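River water hardness between Fitthorpe and Plenside – project report 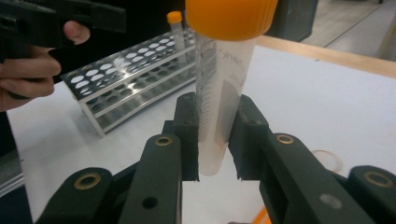

Fitthorpe, March

Aim was to see if the water gets harder as the river goes down the valley. People in Plenside complain a lot about kettles furring up, people in Fitthorpe don't seem to. Both places are on the same river, and until the new pipe went in they drank from it too, so it seemed worth checking.

Background. Hardness is mostly calcium and magnesium dissolved out of rock. Limestone and chalk give a lot, granite hardly any. The top of our river is on sandstone and peat, then there is a limestone band which starts just above Kabbaj quarry and carries on past Plenside. So the guess was low at the top, a jump at the quarry, then fairly level.

Sites. Fitthorpe footbridge, the ford, below Kabbaj quarry, Plenside weir. Wanted one at the mill as well but the path was shut and the landowner did not answer our email.

Method. Collected on Thursday, starting at the top and working down, all before lunch. Bottle rinsed in the river first, then filled facing upstream, away from the bank. Labelled on the spot. Back at college we titrated against EDTA with the indicator that goes from red to blue. Each sample done twice and the mean taken, if the two didn't agree we did another. The end point is hard to see under the lab lights, we put a white tile under the flask which helped. Also boiled some of each to split temporary hardness from permanent, but ran out of time on that so only the totals are written up properly.

Results, as mg per litre of calcium carbonate. Fitthorpe footbridge came out at 80. Plenside weir 169. The ford was close to Fitthorpe and the quarry site was close to Plenside, full readings are in the appendix table. So it more than doubles from top to bottom and nearly all of that happens over one short stretch.

Discussion. Fits the geology map pretty well. We can't say if the jump is the rock or the quarry itself, becuase the two are in the same place. Quarry pumps water out of its workings into the Civow brook, which joins just above our third site – a sample from the brook would have sorted this out and we should have thought of it. It had also rained most of the week, so the numbers are probably on the low side, rain dilutes everything. Would expect higher in a dry summer.

The kettle question is still open. Plenside tap water comes through the new pipe now and we didnt test any taps.

Problems. One sample from the ford leaked in the rucksack and there was only enough left for a single go, so that reading is weaker than the rest. The burette tap was stiff and we overshot at least once. 500 ml bottles were far too big to carry for what we needed, smaller next time.

Next time: sample the brook, go on 2 different days (one wet one dry), do taps in both places, finish the boiling part.

Appendix – readings table, map of sites, risk assessment for working near water.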